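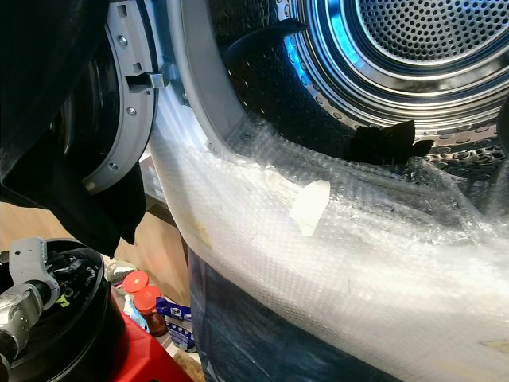 I've had the Trolari arm kit for two months now, and I said I'd write up how it does with laundry once I had enough runs to say something fair. I have 147 logged runs. Most of those are unloading, some are loading, and a few are me trying things the manual tells you not to try.

First, what you get. The kit comes in two boxes. The big one has the arm, the base and the cables. The small one has the gripper, a spare set of finger pads, the power supply and a bag of screws that is not sorted. You need a computer to run it, and it isn't included. Setup took me most of an afternoon, and a good part of that was the cable routing. The printed guide shows the cables going on the inside of the elbow joint. The online guide shows them on the outside. Outside is right. If you go inside, the arm stops short when it reaches forward and down, and reaching forward and down is most of what you do with a front loader.

The software is called Garden. I don't know why. It has a list of tasks on the left, and you pick one, record a set of demonstrations, and then let it train overnight. The minimum is 40 demonstrations per task. I did the minimum for my first task, which was pulling a towel out of the drum, and it was good enough that I didn't redo it.

Small things are another matter. A black sock in the bottom of a steel drum is hard for it. The gripper comes down in the right area, closes, and often comes up with nothing. I got better results after I recorded more demonstrations with dark clothes only, and better again when I slowed the closing speed to the second lowest setting. The default is too fast for thin fabric. It pushes the cloth along the metal before the fingers meet.

The drum light matters more than I would have guessed. Mine is blue, and it makes everything in there look blue, steel included. If you record with the light on, you have to run with the light on. My machine shuts the light off by itself after a while, and I lost one whole evening to that before I figured out what was going on. Check yours before you start.

Bubble wrap was a test I added later. I wanted something big, light and see-through, since the product page makes a point of saying the arm can handle "clear and shiny materials." It can, partly. It finds the sheet fine when there's a bit of white tape stuck on it. Without the tape it grabs at the reflections. When it does get hold, it pulls well and doesn't tear the plastic. The trouble is that anything lying on top of the sheet in the drum tends to come along or get rolled up in it, and Garden has no idea what to do after that. It just calls the task done.

A few notes on working around the machine. The door latch sticks out far enough to catch cloth, so open the door as wide as it goes. Clothes hung over the door are a bad idea for the same reason, and I still do it. I keep a stool next to the arm to set things on while I work, and that has been fine as long as I don't move it partway through a session. The arm doesn't know about furniture. You can draw a keep-out zone in Garden, but it only takes boxes, and it forgets them when you update.

Support has been decent. I wrote in twice. The first answer came the next morning and fixed the problem, a joint that buzzed when holding still. The second took longer and told me to reinstall, which I had already done.

I also looked at the Akyol gripper as an upgrade, because several people on the Grirnivholm board use it for fabric. It has wider fingers and a softer pad. It fits the Trolari wrist with an adapter plate you buy separately. I haven't ordered it yet. The stock gripper does towels and shirts well enough, and I'd like to see whether the next Garden update helps with the socks before I spend more.

Would I buy the kit again? Yes, for learning on and for the bigger pieces. If you want something that empties a washer while you're out of the room, this won't do it. I stay next to it with a hand near the stop button, and I've used the button plenty.

Next I'm going to record the loading task again from scratch, with the basket on the floor this time. I'll post the settings file when it's done.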